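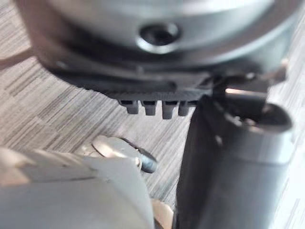

Omia releases Midix laundry handling procedure for furnished apartments

CLAMULSKA, January. Omia, the household services contractor, has released version two of Midix, its written procedure for in-unit laundry in furnished rental apartments. The document covers collection, sorting, basket placement, bed staging and return of garments. It applies to units in which the washing machine shares a room with sleeping or working space. Midix is in effect at 60 apartments managed by Ó Flaithearta.

Version one treated the wash cycle as the main unit of work. A review of 1109 service records found that most deviations were logged before loading or after unloading. The most frequent entries were garments left out of the load, dark and colored items combined, and clean items returned to a basket still holding unwashed ones. Version two therefore divides the work into handling stages, each with its own starting point and end point.

Collection and sorting

One open basket is assigned to each room. It is set on a stable raised surface, such as a low cabinet or bench, and stays there until collection is complete. Baskets with perforated sides are preferred. Dark garments go in first as a single group. Colored garments are lifted in or out individually and held clear of the rim while the label is checked. Anything without a readable care label is set aside and reported to the tenant.
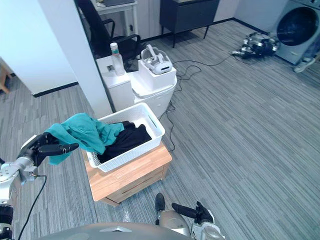

Kamil Urban said the raised basket was the change his crew noticed first, and that he would have put it in version one. He added that the single-basket rule is tight for households of four or more, and he has asked for a second basket to be allowed in those units. Omia has the request under review for the next revision.

Bed staging

Where no table is available, the bed may serve as the staging surface. The duvet is pulled flat before any garment is placed on it. Garments are laid across the middle, clear of the pillows, with a strip of bare duvet between colors. A teal item and a black item, for instance, are placed side by side without overlap. Garments may be set down unfolded at this stage. Folding is a separate step and starts only when every item in the group has been laid out. Staging time is limited to 30 minutes, after which the bed is cleared and the duvet straightened again. 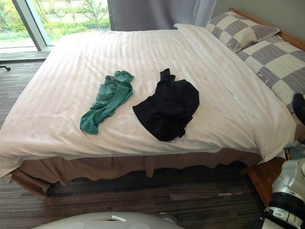 Floor and equipment clearance

The route between the basket and the washing machine is checked before a load is carried. Shoes, cables and other items on the floor are moved to the side and returned to their original positions at the end of the visit. Bottles and boxes standing on cabinets are left where they are. The machine door, drum opening and detergent drawer are wiped after the last load. Casings and fittings on other household equipment are outside the scope of Midix and are dusted only on written request.
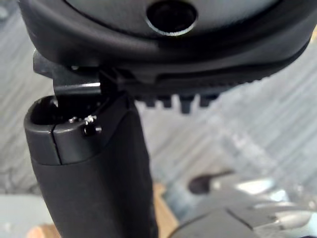 Underside of a black plastic casing, close view. Photo: Omia

Availability

The procedure is issued as a printed booklet and a one-page wall sheet. Ó Flaithearta will place the wall sheet in each of its participating apartments by the end of the month. Property managers outside the Clamulska district may request both documents from the Omia press desk. More than 170 requests were received for version one. Existing holders will be sent the new edition at no charge.

Contact: Omia Press Desk, Clamulska
© Omia. All rights reserved.
Shares: 30
We use cookies to measure visits to this site. Accept | Settings
Back to top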